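Section 4: Setting Up Your Plola Melter for the First Time

Your Plola has arrived, you have read the word "Belgian" on a bag of something, and you would like to dip strawberries by Sunday. Please read this section first. Chocolate holds grudges.

4.1 Before you plug it in

1. Lift the bowl out of the base and wash it by hand. Dry it, then dry it again. A teaspoon of water will turn a whole batch into something resembling grout.

2. Set the base on a level counter, well away from the kettle and the dishwasher vent.

3. Seat the bowl with its notch over the orange dot. It drops in with a click. If you have to lean on it, it's backwards.

CAUTION: The base is not waterproof. Wiping it with a damp cloth is cleaning. Holding it under the tap is a warranty claim we will decline.

4.2 First melt

1. Chop the chocolate into small, even pieces. Gebru buttons can go in whole, and you may feel as smug as you like about it.

2. Fill the bowl no more than halfway. The Nornesier test kitchen has tried it fuller and has since repainted.

3. Turn the dial to MELT and wait for the display to read 50. The number is degrees Celsius. There is a Fahrenheit setting, described in Section 7, for those who want it.

4. Stir every few minutes with a dry silicone spatula. Leave the lid off between stirs – it collects condensation and will drip it exactly where you don't want it.

NOTE: A faint warm-plastic smell during the first run is normal and goes away. Smoke is a different matter. Unplug the unit and call us.
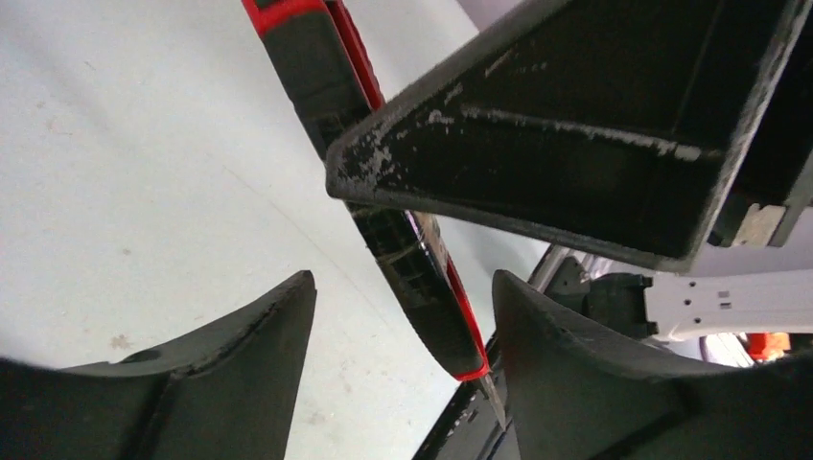 4.3 Cooling and holding

1. Turn the dial to TEMPER. The display will start to fall, slowly. It takes almost 30 minutes from a half-full bowl, and staring does not help.

2. When the beeper sounds, add a small handful of unmelted chocolate and stir until it disappears.

3. Smear a little on parchment and leave it alone. If it sets glossy and snaps, start dipping. If it sets dull and streaky, go back to 4.2, step 3. It will still taste fine, so eat the evidence.

CAUTION: Do not use the Skirix mold tray as a lid. It fits beautifully. It also warps.

4.4 If the display shows 516

The bowl sensor has lost contact. Switch off, lift the bowl, wipe the metal disc underneath with a dry cloth, and reseat it. If the code comes back, check for a dried drip of chocolate on the base. There is usually a dried drip of chocolate on the base.

For cleaning after use, see Section 5.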